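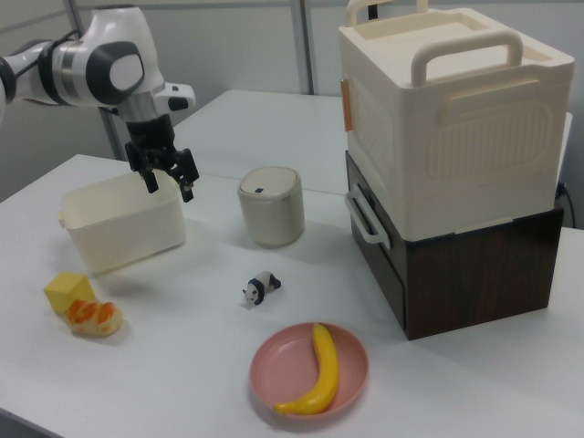
1/ I moved out of a three-bedroom house in Prastach and into a one-bedroom apartment this year. It took from April until last week. Writing down how the sorting went while I still remember it.

2/ First thing I did was measure the new place. Every wall, every closet, the inside of the kitchen cabinets. I wrote the numbers on an index card and kept it in my wallet. I looked at that card more than I looked at my lease.

3/ The couch was out on day one. The stairwell at the new building is 36 inches wide and turns at the landing. My couch is 42 inches deep with the legs off. I had planned whole rooms in my head with that couch in them.

4/ I started with the garage, which was a mistake. Garages are full of things you might need for a repair someday, and every one of them is an argument. Two weekends went by and I had filled one trash can.

5/ Then I switched to the linen closet. It went fast. Old towels went to the animal shelter. They took towels and flat sheets but not pillows or comforters, so call yours first.

6/ My rule for the kitchen: cook normally for a month, and anything that gets used stays on the counter side. Anything still in the cabinet at the end gets boxed. I kept the big stockpot anyway. I make soup in January and the month was May.

7/ Small stuff was the slowest part by far. Junk drawers, toy bins, the shelf over the washer. A bookcase is one decision. A shoebox of small stuff is an entire evening.

8/ What helped was a cleared table and a timer. Tip one box out, spread it flat, set 20 minutes, put things back into keep, give, or trash. When the timer goes off, whatever is still sitting there goes to give. I broke this a few times at first and then stopped breaking it.

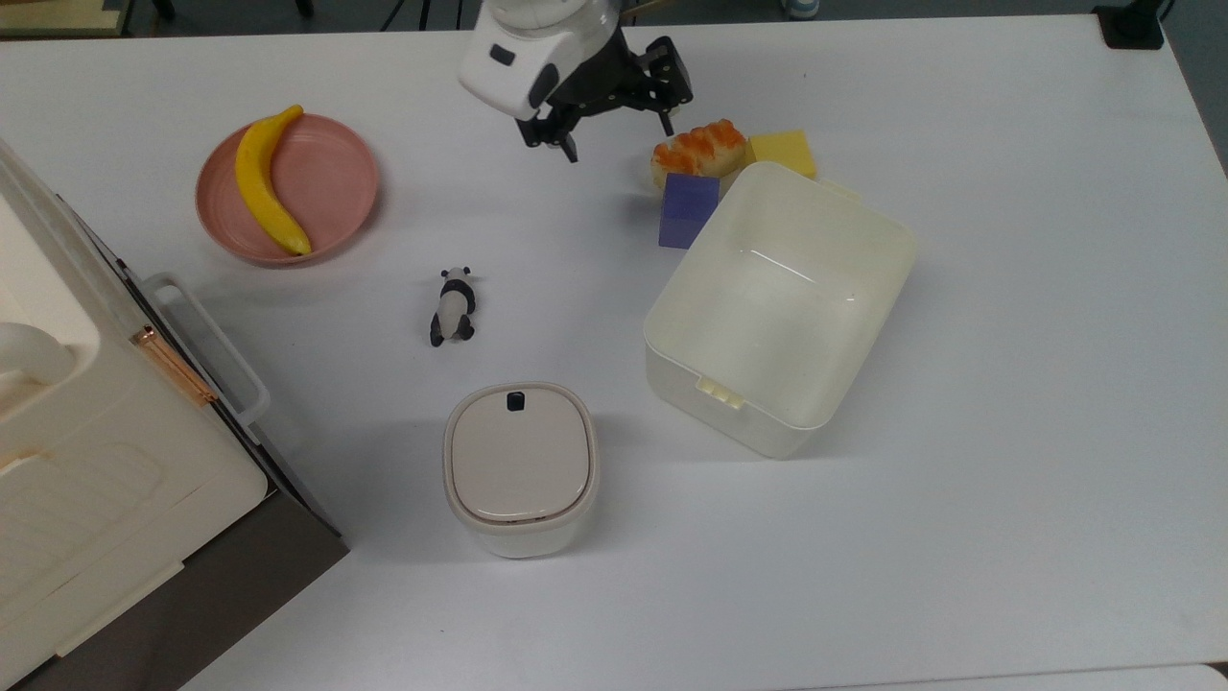

9/ Selling. I used Nullano, a local resale app. Furniture sold well. Lamps sold well. Dishes did not sell at all, even complete sets. I dropped the price twice and then took them to the thrift store.

10/ Post the measurements in the listing. Before I did that, most of my messages were people asking how tall the dresser was. After I did, I mostly heard from people who wanted the dresser.

11/ Pickup only, porch only, daylight only. One buyer was a no-show three times for the same end table. I sold it to the next person in line and should have done that after the first time.

12/ Total from selling came to almost 500 dollars. That's for a whole spring and summer of messages and waiting around the house. I would do it again for the furniture. I would not do it again for anything under 20 bucks.

13/ Storage. I rented a small unit at Gamance for 80 a month because I couldn't decide on the last boxes. I kept it for three months and opened it once, to put in another box. If you rent one, write the end date on the calendar the day you sign.

14/ When I finally emptied the unit, I kept the holiday decorations, the sewing machine and one box of letters. The rest I could have dealt with in June for free.

15/ Papers. Tax returns and the records behind them went in one box. House records went in a folder, including the roof receipt, which the buyer did ask for. Manuals went in recycling, they are all online now. The county had a free shredding day and I brought four grocery bags. The line was long but it moved.

16/ Photos are still not done. They came with me in two plastic bins and they are under the bed. I have accepted that this is a winter job.

17/ Family stuff. I sent one group message with pictures and said please answer by the end of the month. Half of it was claimed in an hour. My sister wanted the ugly lamp. The piano took six weeks and went to a church in the end. They paid for their own movers.

18/ Movers. I got three quotes and went with Bognár. They were the middle price, and the only ones who came to look at the stairs before giving me a number. Two people, one truck, done by 2 in the afternoon. They wrapped the dresser drawers in place, so I didn't have to empty them.

19/ Things I bought too much of: bubble wrap, big boxes. Big boxes get too heavy to lift. Small boxes and old T-shirts did nearly everything. Liquor stores will give you the ones with dividers if you ask in the morning.

20/ Things I did not buy enough of: packing tape, black markers. I lost a marker about once a day. Write on the side of the box and not the top. Once they're stacked you can't read the top.

21/ Things I regret giving away: the step stool, a good flashlight, the second set of measuring cups. All of it together would be maybe 30 dollars to replace. I have replaced the step stool.

22/ Things I thought I would miss and don't: the dining table, the guest bed, most of the books. I do miss the garage a little. There is nowhere to leave muddy boots now except a tray by the door.

23/ A few people asked if I'd hire an organizer. I priced one out and it was more than the movers. Might make sense if you have two weeks. I had months and used all of them.

24/ If I were starting over I'd go closets, kitchen, small stuff, bedroom, papers, and the garage last with a friend who has a pickup.

25/ Someone asked about paint cans. The transfer station in Prastach takes latex only if it's dried out. Cat litter in the can, lid off, a couple of days. Oil-based goes to the hazardous waste drop-off, which is Saturdays until noon.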